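Household Diary, Jetthorpe House
December 22, 2022

The linen inspection was resumed this morning, the previous one having been held in May. The cupboard on the Bruvthorpe landing was cleared first.
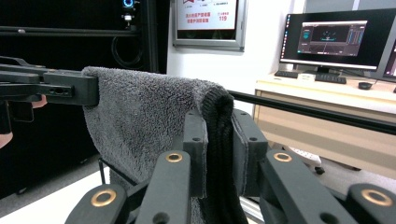 Towels are to be checked at the edges before they are folded. The grey one has a thick, shaggy pile, and its darker edge is ribbed – a finish which the house has found to last well. It was passed for further use.

The order placed with Kaltport remains open, and 2 parcels are still awaited. The white surface was used for laying out, with the grey towel kept to one side. 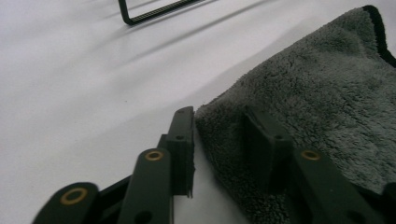

Matters carried forward

The Chantharasri guest room is to be supplied after the holiday.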